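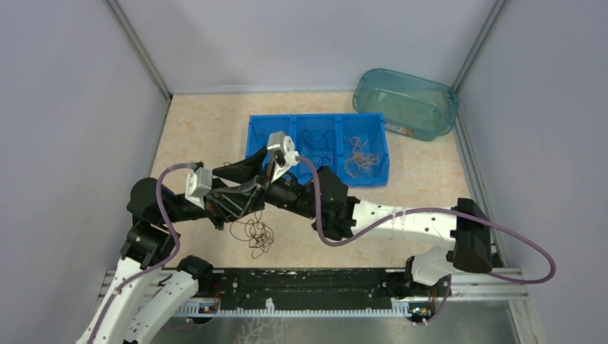

May 3, 2021. Back at the bench after the run to Farstead and back with Raimo. Odometer says 847 km for the whole trip, of which 681 were on the paved road. We skipped the coast detour at Ceda. It would have meant another night and we only had one full water tank. For the trailer rewiring, the blue bin has black wires in the middle compartment and the tan and light brown ones on the right. Kedir, please keep them that way until I have the diagram drawn.

The campground at Tefera was quiet and the sites are level. Power post at site 16 works, the one next to it does not. We stayed 2 nights and walked up to the old lookout on the second morning -- steep at the end, worth it for the view over the valley.
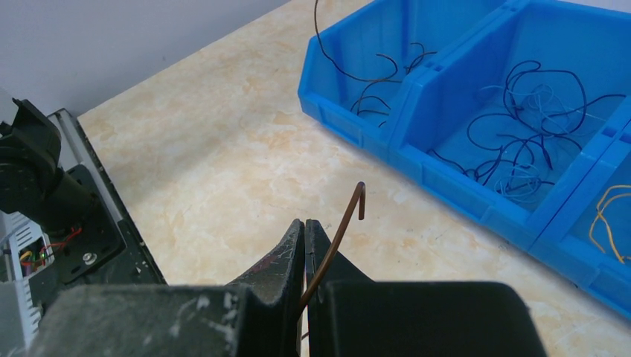

Fuel is the thing to plan better next time. The pump at the Tefera store closes at noon on weekends, and the next one is past the river crossing. Heriberto thinks we should carry a spare can. I agree.

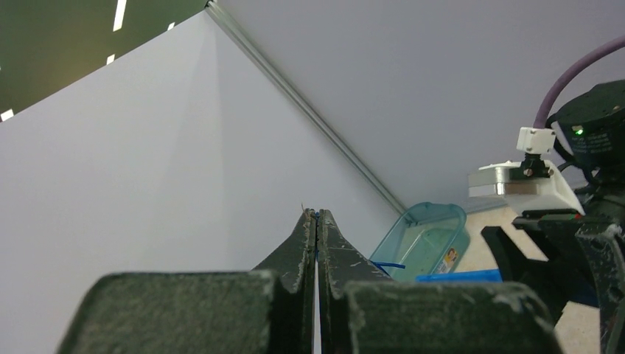
Blue strand at the fingertips.

To do before the Conero trip later in May:
Ask Lucrezia about ferry times.
Replace the left trailer light.
Gadisa has the paper map -- get it back.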